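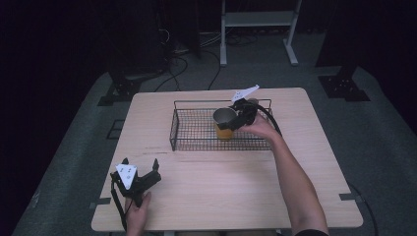
4.3 Checking the hand-held grippers before a session

Do this check at the start of each shift and after any jaw or cable change. Allow almost 3 minutes.

1. Plug in both grippers and wait for the Clevum console to list them as left and right.

2. Look over each marker plate. It must be clean, flat and tight on its mount. Wipe off fingerprints with a dry cloth.

3. Open and close each gripper fully, twice. The travel reading should return to the same value both times.

4. Set the wire basket on the table with the metal cup inside. Grip the cup near the rim, lift it clear of the basket and put it back.

5. Repeat step 4 with the other hand.

Note: Leave slack in the cable at the wrist – a tight cable drags on the jaws and shows up as a false load.

Caution: Don't lift a gripper by its marker plate. A bent plate means a full recalibration (see 4.5).

If the console shows error 885, unplug that gripper, reseat the connector and start again from step 1. If the error comes back, tag the gripper and leave it with Malsha Kumarasinghe.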